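Ticket: Wi-Fi drops out at the bench end, Jilwood unit
Raised by: Jhonatan Bermúdez
Handled by: Biswas support desk
Status: Open (reopened by customer)

Friday, first entry, Jhonatan Bermúdez

The wireless at the bench end of the unit goes off for a few minutes and comes back by itself. The office end is fine. It has done this since the new Skuvora router went in. I was told in November that the router would cure exactly this sort of thing, so forgive me if I'm not full of hope. 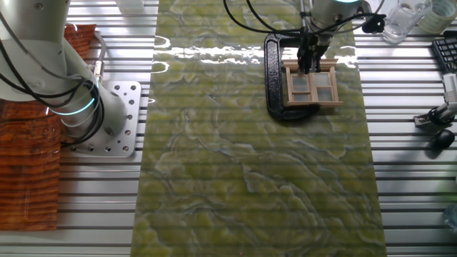
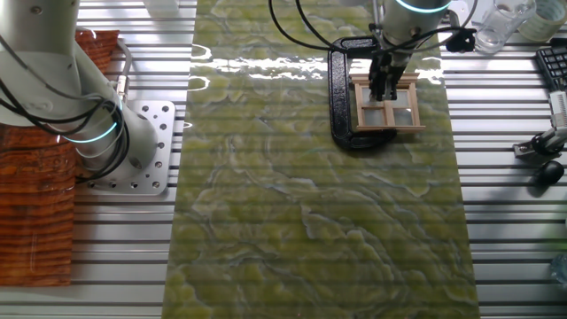
Bench end, green marble pattern down the middle of the table in both.

Laptop and phone both lose it together, so please don't ask me to update the laptop. The old router was slow but it stayed up.

Reply, Biswas support desk

Thanks for getting in touch. Please restart the router, leave it off for 30 seconds, and forget and rejoin the network on each device. This clears most dropouts.

Jhonatan Bermúdez

Done, as I did the last time I was asked. It held until after lunch and then went again. I don't count a few good hours as a cure, because it often manages that without help. Is there a log you can look at, or do we just keep turning it off and on?

Reply, Biswas support desk

We've had a look remotely. The router has not rebooted and the line is steady. The log does show your devices leaving one wireless channel and joining another. The router is set to choose its own channel, and we think it's picking up a lot of neighbouring networks. We've fixed it to one channel. Could you keep a note of any further dropouts?

Jhonatan Bermúdez

Notes as asked, with the channel fixed:

09:40, off for 4 minutes
11:15, off for 3 minutes
14:05, off for almost 5 minutes, came back without my touching anything

I also ran a cable from the router to the laptop and left a large download going all afternoon. No drop on the cable at all, including at 14:05 when the phone lost its signal. So I accept it isn't the line. I don't accept that it's the neighbours. They were there with the old router as well.

Reply, Biswas support desk

That's a useful test, thank you. Looking at the times, the drops match moments when the repeater in the corridor loses touch with the router. Is the repeater still the older Prodley one?

Jhonatan Bermúdez

It is. The person who fitted the new router said it would "just work" with it. I said at the time that I doubted it, and it should be on the job sheet.

I've now unplugged the repeater. The signal at the bench is weak, two bars at best, but it hasn't dropped since this morning. Weak and steady suits me better, though I'd like a proper signal as that's what we paid for.

Reply, Biswas support desk

We suggest replacing the repeater with a matching Skuvora unit. We can send one on loan before you decide. Shall we close this ticket in the meantime?

Jhonatan Bermúdez

No, please leave it open. I'll try the loan unit for a full working week and report back. If it drops once I'll want a cable run to the bench instead, and a price for that in writing.

Recent tickets
Printer shows offline after router change
Guest network password not accepted
Old Prodley repeater: how to reset
Phone calls breaking up over Wi-Fi
Loan equipment: how to send it back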